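Visiting and contact at Derker remand unit — your questions

We get the same things asked over and over so here they are in one place. Written by the families' group, not by the prison. If the prison tells you something different on the day, go with the prison.

Who can visit?

Anyone on the prisoner's approved list. He or she has to put you on it, you can't add yourself. Up to 11 names. Under-18s count as a name but must come with an adult who is also on the list.

How long does it take to get on the list?

Remand is quicker than sentenced. Usually a few days. Longer if there's a no-contact order or the court has put conditions on, then the public protection team looks at it first and that can take weeks. Ring and ask, don't just turn up.

How do I book?

Phone or the online form. You need the prisoner number, date of birth, and ID details for everyone coming. Phone line is a nightmare on Mondays. Try after 2pm.

What ID?

Passport, photocard licence, or a citizen card. In date. A bus pass is no good unless it has your photo AND you have a letter with your address on. Kids under 16 don't need photo ID but bring a birth certificate the first time.

What happens when I get there?

Visitors' centre first, the low brick building by the car park. Sign in, get a locker. Then over the road to the gate, search, dog, and through to the hall. Be there 35 minutes before your slot. Late and they may turn you away, even if you've come from the other side of the county.

The dog sat down next to me. What now?

You may be offered a closed visit, behind glass, or refused for that day. It doesn't mean you're being charged with anything. Ask for it in writing. You can appeal, we have a template letter.

What can I take in?

Locker key, small change for the tea bar, a baby's bottle and one nappy. No phones, no smart watches, no food, no paper. Not even a drawing from the kids — post that instead.

Is there anywhere to heat up food or a bottle?

Visitors' centre, yes, side kitchen, ask at the desk. Not in the hall. Please wipe up after yourselves.

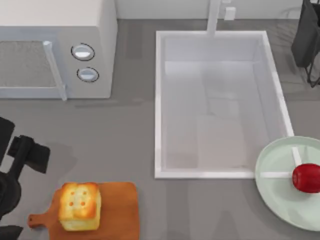
Microwave on the worktop.

Can I send clothes?

On remand they can wear their own, so yes. One parcel in the first 28 days, after that he has to put in an application. No hoods, nothing black or navy, no logos that look like uniform. Parcels go to the Judach Road entrance and not the main gate, they won't take them at the main gate.

How do I send money?

Online only now. Cheques and postal orders get sent back. Goes into his private cash and a set amount moves over to spends each week, so sending 200 pounds in one go doesn't mean he can spend it all at the canteen.

Why hasn't he rung me?

Most likely the number hasn't been cleared yet. Every number has to go on his PIN and be checked. Also calls cost and he may have no credit. If you're really worried about him, ring the safer custody line, leave a message with a number you will definately answer.

Can I do a video visit instead?

Yes, through the Nuven app. One a month, half an hour. Everyone on screen has to be registered, and the call drops if somebody unregistered walks past behind you. Keep the room door shut.

Is the Montecinos wing closing?

It's been announced, no date given. Prisoners on that wing will be moved, some to other prisons. We've asked for families to be told before the move and are still waiting for an answer. Anyone with a booking should check the night before.

Can I get my travel paid?

If you're on certain benefits, yes, for close family and partners. Keep every ticket. Claim within 28 days of the visit. Petrol counts too, paid by the mile.

Where is the court hearing, and can I go?

Magistrates' first, Crown Court if it's serious. Public gallery is open for most hearings. Many remand hearings are by video so he may not be in the building at all, ask his soliciter before you travel.

Who do I complain to?

The visits manager first, then the governor, then the independent monitors. Write the date, time and what was said. Don't argue it out at the gate, it can cost you the visit.

Comments

2809_mum: Went thursday, they've moved the lockers to the back room and you need a pound coin again. Not a token.

TeaAndTwoSugars: does the clothes parcel need an inventory?? someone told me yes

grouppage: Yes, list inside and a copy taped outside. Will add it.

rowan_k: Appealed a closed visit with your letter, took three weeks but got it lifted. thank you

2809_mum: app kept crashing on my old tablet, worked fine on the phone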